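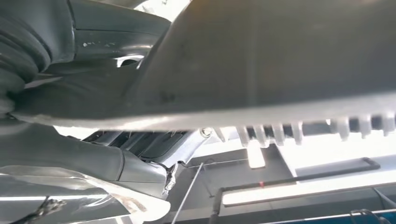

Courses > Intro to Automation > Handouts > Unit 5: Open day at Pichler

Last updated: November

Unit 5 handout: Notes on the Pichler open day

These notes go with the visit to the Pichler automation hall. Read them before the lab session, and bring your own notes from the visit as well. If you missed the trip, you can still do the written work from this handout and the reading for Unit 4.

1. What we went to see

Pichler builds and tests handling cells for smaller factories. Once a year it opens the hall to students and customers. Our group saw two demonstrations. The first was the Flarari cell, a robot arm that moves molded parts from a tray to a fixture. The second was the Hakach bench, where arms are guided by hand through a task and the movements are recorded.

The tour started at the Flarari cell at 10 a.m. and moved to the bench after the break. The safety talk came first. The main points were to stay behind the painted line, keep bags off the floor, and not lean on the guarding even when an arm is stopped. An arm that is standing still may only be waiting for a signal.

2. The Flarari cell

The tray in the demonstration held 32 parts. The arm picks one part, turns it, and places it in the fixture. A sensor in the fixture checks that the part is seated before the next pick starts. If the part is not seated, the arm goes back, opens, and tries once more. After a second miss the cell stops and waits for a person.

One full cycle was given as 26 seconds. That includes the sensor check but leaves out changing the tray, which is done by hand. When you work out an hourly rate in the exercise, remember to add the tray changes. Last year many people forgot this and their rates came out too high.

The staff ran the cell at two speeds. At the slower speed the approach to the tray is easy to follow: the arm stops above the part, comes straight down, closes, and goes straight back up before it moves sideways. We drew this path in Unit 3. Compare your drawing with what you wrote down on the day.

3. The Hakach bench

A person guides the arm through a job from start to finish. Each run is saved with the joint positions and the pictures from a camera near the gripper. For the task we watched, the team had planned 300 runs and had 130 saved when we visited.

Points raised at the bench:

- A camera near the gripper moves with the hand. It gives a close look at the contact between finger and part, and a poor look at the rest of the workspace.
- The gripper itself can cover much of the view. In some arm positions the camera mostly sees the finger, or points up at the ceiling.
- Lights in the view can wash out part of the picture. A second, fixed camera is often added for this reason.
- Runs with mistakes are marked and kept. They are stored apart from the clean ones.

Someone in our group asked whether a recorded run can simply be played back. It can, as long as the part is in the same place each time. Move the part a little and the playback will miss it. We will come back to this in Unit 7.

4. Grippers on the display table

Dimonetti had a table of gripper parts by the door, with soft fingers, hard fingers and suction cups. Visitors could handle them. The person at the table made the point that finger shape is usually picked after the part is known, and that changing the fingers is much cheaper than changing the arm.

5. Written work

a) Draw the cycle of the Flarari cell as a flow chart. Include the sensor check and the stop after the second miss.

b) Work out how many parts the cell can place in one hour. Assume two minutes for each tray change and no misses.

c) Write half a page on where you would mount a second camera at the Hakach bench. Say what it would see that the first one does not.

Hand in a and b together, on paper. Part c goes in the course folder with your name in the file title.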